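Imelda Bautista has run the Potlow breakfast fundraiser for 13 years, and I asked her whether it raises anything. "Some years, barely," she said. Last February it sold 700 tickets at $2 each. Hall rental took 40 percent of that.

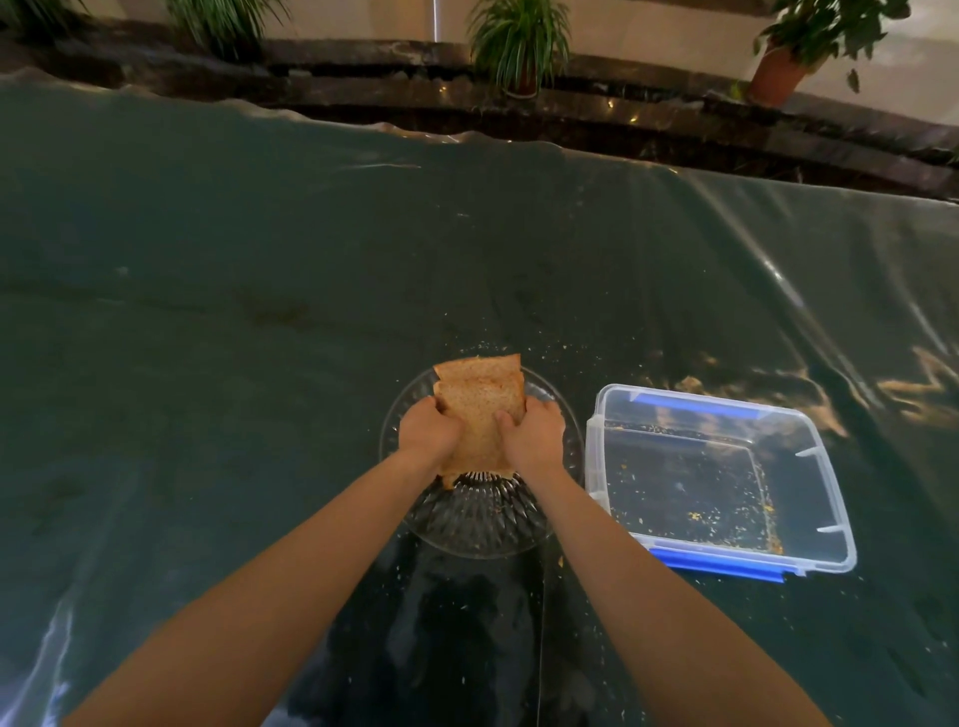

Catinca Dobre thinks they should skip the meal and just ask people for checks. Bautista has heard that before. "We tried it. Checks didn't come." She couldn't tell me how many letters went out. 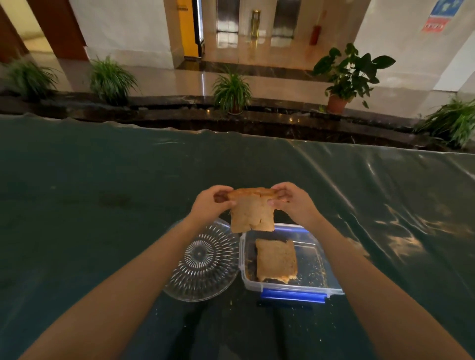
Bread lifted above a plastic container.

The next one is on a Saturday. Tickets are still $2.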